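4.2 Cooking vessels and the order of the work surface

We come now to the part of the study we enjoyed most, which concerns the pot and the small family of things that gather around it. Readers who have cooked in a shared kitchen will know how quickly a clear table fills up once a lid comes off. Our household diaries from Kurkstead and Nyitrai bear this out very nicely, and of the 452 entries that mention a lid at all, more than 35 complain that there was no good place to set it down. One Kurkstead diarist wrote that she had "been balancing hot lids on the bread bin since February," and we suspect she has plenty of company!

Small electric pots make the question a little sharper, as they so often live on a table or a counter some distance from the stove, the sink and the drying rack. A cook at the stove can usually borrow an unused burner. At a table the lid, the insert and the utensil all want the same few inches of surface, and they tend to want them at the same moment. We have called this the opening stage (following the wording of the Davetti kitchen survey), and it covers everything between lifting the lid and putting the first food in.

Figure 3 shows the arrangement we refer to in the rest of this section. The pot has the middle of the mat, with its control panel toward the near side and a loop handle to either side. The steamer basket rests at the lower left, well away from the domed glass lid on the right, and a yellow handled utensil is held upright on the left.

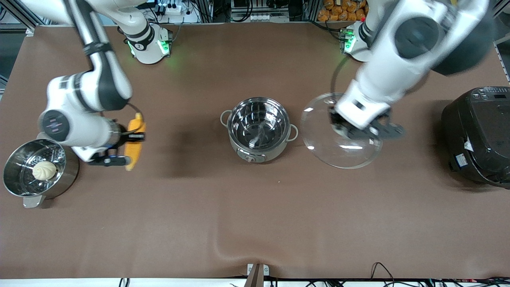

Figure 3. Opening stage: stainless steel pot, empty, with the glass lid held just above the table and the steamer basket set apart.

4.3 Where the lid goes

Lids in the diaries traveled farther than we had guessed. Cooks in the Skololwood group, who kept the longest records, liked to put the lid down on the side opposite the basket, and they gave us all sorts of reasons for it, from dripping steam to a simple wish to see what they were doing. Twenty of the households used a folded towel as a landing spot. A good many others trusted to luck, or to the top of the microwave, and were cheerful enough about the puddles that followed. Glass lids were spoken of with particular fondness, though also with some nervousness about the rim.

12 shares | 3 comments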